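# Baltovcombe's swap day is back, and it's bigger!

2 Jun 2019

The Baltovcombe swap day returned to the old Pacheco hall this weekend, and what a turnout it was. Over 800 people came through the doors with bags, crates and strollers piled high, and most of them went home carrying just as much as they brought in (my own trunk is proof of that).

The idea is as simple as ever. You bring things you no longer use, you get a paper ticket for each one, and you spend your tickets on whatever takes your fancy. No money changes hands. Books went fastest, as they always do, with garden tools a close second, and there was a cheerful line for the kids' bikes before the doors even opened.
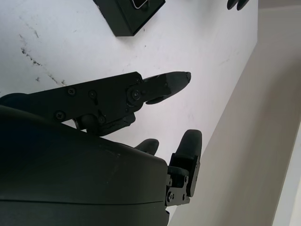

Edith Villca started the swap five years ago in her own garage on Asten Road, with 95 items and a borrowed coffee urn. "I thought we'd do it once and I'd finally have room for the car," she said. "The car still lives on the street." The hall gives her space for long rows of tables, and this year there was a repair corner too, where Aníbal Betancur rewired lamps and sharpened kitchen knives from morning until closing. He got through a huge stack of work and was still smiling at the end of it!

The small electronics table was new as well, and it was a hit. Su-chen Siu ran it and asked people to bring chargers and manuals along with their gadgets if they still had them. Plenty did, and a lot of old radios, keyboards and cameras found new homes before lunch.
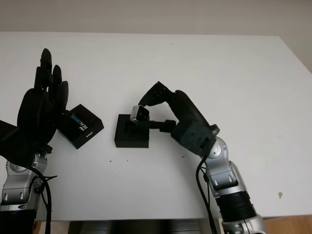

*A black box with "intel REALSENSE" printed on top, and a smaller black box on the same white table.*

Over in the kitchen, Flor Mosquera and Iwona Ziółkowski kept the soup coming - tomato first, then a beet one that deserves its own news item. Donations from the soup pot go toward the hall's new windows, and the jar was full enough that a second one had to be found.

Anything left at closing went to the Takard thrift store, which sent a van and then had to send it back for another load. That includes one very large wardrobe that had been to three swap days in a row without finding a taker.

The next swap is planned for September in the same hall, and Edith is hoping to see 1,000 items on the tables. Drop-off will open the evening before. Please wash clothes first, tie shoes together in pairs, and leave mattresses at home - there just isn't room for them.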